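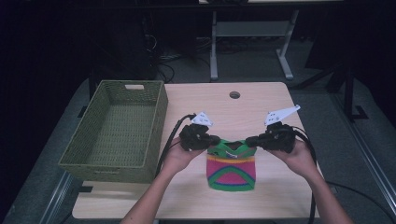

A **striped pet sweater** is a small knitted garment made to cover the neck, chest and back of a cat or small dog. It is worn mainly for warmth indoors and on short walks, and is usually sold by back length.

## Construction

Most are knitted as a tube with a ribbed collar at one end and a hem at the other. Ribbing stretches more than plain knit, so the collar can pass over the head and close up again. Leg openings are finished with their own bands. The Hedlund pattern, common in home knitting, starts at the collar with 77 stitches and sets the front legs 6 rows below the shoulder.

## Color and marking

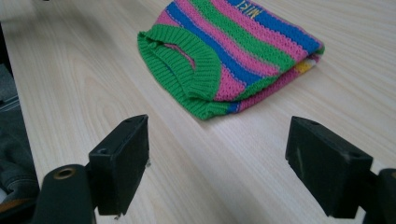
Stripes are popular with home knitters as a way to use up short lengths of yarn. Widths are often uneven, and the order may change partway down the body. Strong colors are typical — green, pink and royal blue may all appear in one garment, with the collar in a single solid color. Lettering is sometimes embroidered on a stripe, as with the yellow "MIKI" stitched on blue. The Zurkcombe knitting register lists 3,408 striped patterns, 33 of them for pets.

## Folding and storage 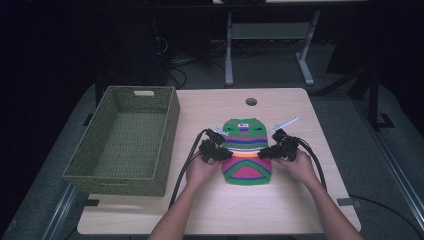
*Striped knit laid flat on a wood-grain table, with a woven basket to the left.*

Knitted sweaters are stored folded, as hanging stretches the shoulders. The garment is laid flat and smoothed from the collar down. The sides are turned in, and the hem is brought up toward the neck.

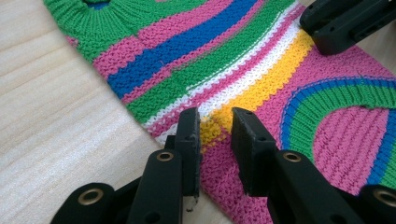
Thick ribbing does not crease easily and tends to spring open, so the last fold is pressed down by hand for a moment. Folded sweaters are kept in a drawer or an open basket. Tresell and Jukex, two makers of woven storage, both sell shallow baskets for small knits. Sweaters put away for the summer should be washed and fully dried first.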